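How I Set Up a Roller Rack for Blue Bins (and Keep It Running)

Updated April 2018

I put off sorting out our parts storage at Civetti for ages. Everything lived in deep cupboards, and the new stuff always went in front of the old stuff, so you can guess what was hiding at the back! In February I finally talked my way into a proper stainless rack with roller tracks, and I've been fussing with it ever since.

Start with your crates, before you even look at a rack. Measure the outside of the bottom, not the rim (the rim is wider, and yes, I measured the rim first). Then set your side rails so the crate has a little wiggle room. I like 10 mm. Any tighter and a crate that goes in slightly crooked will just jam.
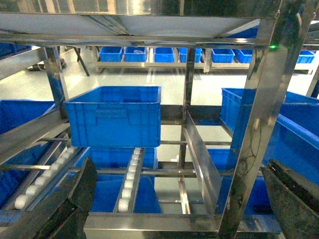
Fahad Hayat wrote in to ask whether rollers are worth it on every level, as he'd only budgeted for the bottom one. I'd say start there, Fahad, and add more once you know which lanes get used the most.

Next comes the slope. Load a crate the way you really will on a busy day, set it at the high end and let go. If it crawls, raise the back one notch. If it bangs into the stop, drop it one. Try it again with an empty crate, too, because a slope that's lovely with 20 pounds in it can leave an empty one sitting there. I went back and forth on this for a whole afternoon with a podcast on.

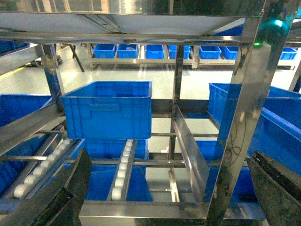 Blue crates on the middle and lower tiers, with the roller lanes sloping down below.

Now the boring bit, cleaning. Wipe the rails with a soft damp cloth, then a dry one, going with the grain if your steel is brushed. Spin each roller with a finger while you're there. Gritty ones get pulled out and rinsed. Polished posts show every smudge, so I keep a cloth hanging nearby and try not to get obsessive about it (I fail).

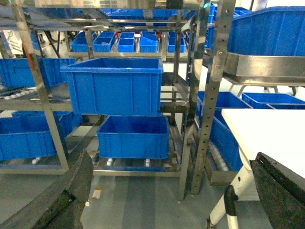

Henk Jacobs swears by labeling the crates at both ends, so whoever is loading can read them as easily as whoever is picking. I've copied him, and it's saved me a lot of walking back and forth. Use labels that peel off clean!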